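Bornimness wood shop, bench notes
June, started 7:40 in the morning

Egg blanks, round two. The ash from Tolidwood has finally settled down! I've been putting the same reference blank on the scale every morning like a new parent, and it has gone from 500 g to 482 g and stayed there three mornings running. The pin meter reads 12 percent on a freshly cut face, so the two agree, and I'm calling the stack ready to turn. Batch 2121 in the wood log, end-sealed on arrival, stickered on the upper rack by the window.

Quick arithmetic so I don't have to redo it later. If 482 g is 12 percent moisture, the bone-dry weight is a hair over 430 g, which puts the blank at a little above 16 percent when it came in. Nice and believable for air-dried stock. The meter said something lower on the outside face at delivery, so lesson for all of us: cut a fresh face before you trust the pins. The outside of a thick blank dries way ahead of the middle. 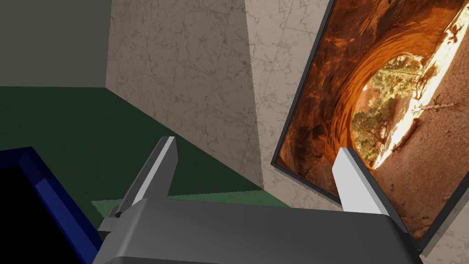
Turned the first two before coffee. Ash is such a pleasure once it's dry enough. The roughing gouge took it down to a cylinder in long ribbons, and there was none of that fuzzy end grain we fought with on the poplar. I marked the fat point of the egg in pencil at a bit less than half the length, measured from the blunt end, and worked downhill from there both ways. Dušan's trick of stopping the lathe and looking at the profile against a sheet of white paper is fantastic. You see every flat spot right away.

Speed: middle belt for roughing, top belt for shaping. On the top belt the Mühlbauer lathe hums a little at the tailstock end but it went away when I snugged up the quill lock. Ute, you were right, I was leaving it loose.

Reverse chucking

The part I was dreading. You have to turn away the nub at the pointy end and hold the finished egg somehow while you do it. Last time I used a scrap jam chuck with a straight-sided recess and it bruised two eggs and threw one across the shop. This time I cut the recess with a slight taper, one pass of the scraper at a time, trying the egg after each pass until it seated with a push of the thumb. A strip of paper towel in the recess gives just enough grip. Bring up the tailstock for the bulk of the nub, back it off for the last whisper, light cuts only.

It worked on the first go and I did a small dance. Michalis saw it.

To get the egg out again, tap the rim of the chuck with a mallet handle, not the egg. If it's really stuck, a puff of air through the hole at the back does the job. I'm going to drill that hole in every jam chuck from now on.
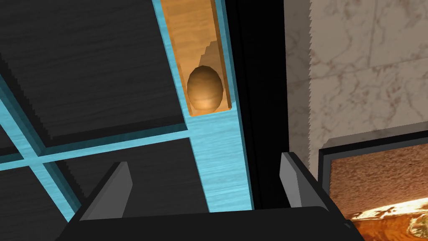
Sanding

Went 120, 180, 240, 320, and stopped there. I tried 400 on one of them and the oil went on paler and a bit patchy, so it isn't worth the time on ash. Slow the lathe down for the last two grits, and finish each one with the lathe stopped, by hand, along the grain. The rings you can't see in the raw wood will jump out the second there's oil on it.

Open pores hold on to dust. Brush, then vacuum, then a wipe with mineral spirits. The wipe also shows up any scratches before it's too late, so take it to the window and turn it slowly in the light. I found a nice ugly one near the blunt end of the second egg and went back to 180. Annoying, but glad I looked.
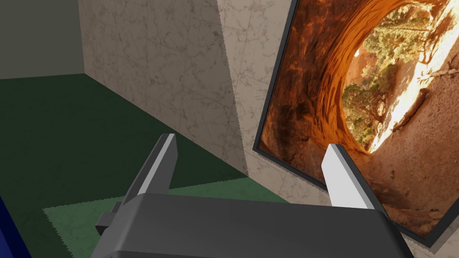

Finish tests, 2:15 in the afternoon

Imke brought over the can of Drotar oil she's been raving about, and I ran it against our regular boiled linseed on offcuts from the same batch. First impressions only:

Linseed: warm, quite yellow, soaks in deep on the end grain. Smells like my grandfather's garage, in a good way. Still tacky at closing time.

Drotar oil: lighter, keeps the ash looking like ash. Touch dry by closing. The grain contrast is lovely. Needs a second coat on the end grain, where it drank the first one straight down.

Shellac over linseed: not tried yet. Volker wants a shine on his, so that's next, once the linseed has had a proper week.

Rags went outside, opened flat on the wire line. Please, please do the same if you use the linseed. Wadded up in the bin they can heat up all by themselves and catch fire.

The drying stands I made from dowel points work well. Three points touch the egg and the marks disappear with a rub of the cloth. Don't set a fresh-oiled egg on newspaper (ask me how I know).

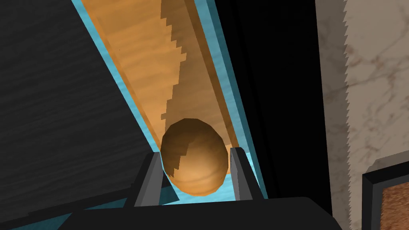

Dušan asked at lunch: can we skip the acclimating and turn the blanks as soon as they come in?

We can, but the egg will keep drying after it's finished, and since wood shrinks more around the rings than across them, it ends up slightly oval through the middle. For rough-outs that get turned a second time, go right ahead.

Still to do: sharpen the spindle gouge (the left wing is getting short, I'm rolling it too far on the wheel), order more 240, reseal the ends on the two maple blanks by the door, and cut a second jam chuck in the smaller size for Ute's eggs. Reference blank goes back on the rack. I'll keep weighing it through the humid weeks and write the numbers on the card.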